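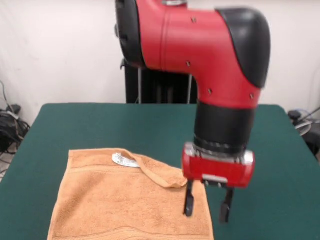
Hi, and welcome to Bristell! I started this little towel shop in my spare room, with a secondhand shelf and 11 bath sheets I'd bought because I couldn't find a decent one in any store near me (mine were all scratchy or they shed everywhere). Friends kept asking where they came from, so I ordered more, and then a lot more, and the spare room stopped being a spare room.

These days we work out of a unit on Gevirard Street, and we stick to terry cloth. Hand towels, bath towels, and the big ones you can wrap around yourself twice. I like a proper looped pile, the fluffy kind that looks a bit messy when you lay it out flat, and I like warm colors: peach, apricot, a soft orange that took me most of a winter to settle on. White is coming back in May, I promise!

Everything is 100 percent cotton. Before a towel goes out we spread it on a table, check the edges and corners for pulled loops, and fold it in thirds and then in half, so it fits a normal bathroom shelf. Last year we sent out 1,547 orders, and I still write the labels myself, which you'll notice from the handwriting.

A few people have asked about our Wodik line. It's our thinner towel, good for the gym or a small apartment where nothing ever dries. We make about 300 at a time, and they do sell out, so send me a note through the contact page if you'd like a set put aside.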